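About Us

19 May 2021
By the Jasis team

Print this page | E-mail this page

Hi, and thanks for stopping by! We're Jasis, a small software shop in Gamamville, and I get to write this page because I was last into the kitchen on Monday. I've been here since we were 2 people sharing one desk and one very tired laptop. We're 6 now, and the desks have improved a bit.

We write the code that helps a robot decide how to pick things up. Our main product is called Driltaro, and it's a planner. You give it a guess at where an object is and how big it is, and it comes back with a short list of ways to grab it, best one first. Then it keeps checking that choice while the hand is moving – people forget that part, and it's where most of our bugs live.

I'm a fruit person, I'll admit it. Boxes are easy to write code for, because a box has flat sides and stays where you left it. Fruit rolls, and a plum and a mandarin don't want the same squeeze at all. So a lot of our work goes into round things held between two fingers, and into things sitting close together in a tray with a rim that gets in the way. Shiny plastic is its own headache for the vision side (we have a whole folder of test cases just for glare and folds, and it keeps growing).

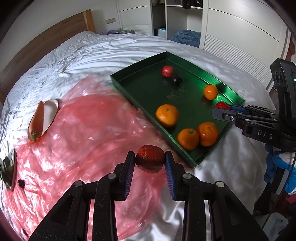
Hutsuliak wrote to us that the grasp scores were fine by them, but what their team really wanted was a plain reason whenever the planner turned a grasp down. Fair point! The log used to say "rejected" and leave it there. In the current version you get a line you can read, like "finger would touch tray wall" or "object edge unclear," and I use it myself every day now.

We put out a new build every 4 weeks. Before each one we replay 200 saved grasps through the planner and look at anything that changed its mind since the last build. Some of those changes are good news and some send me back to my desk for the afternoon.

If you have a gripper and a pile of awkward objects, write to us and tell us what's in the pile. We're up the stairs over the bike shop in Gamamville – the bell sticks, so knock.

Recent items
Driltaro: what's new in the May build
Reading the rejection log
Why we replay old grasps
Getting to our office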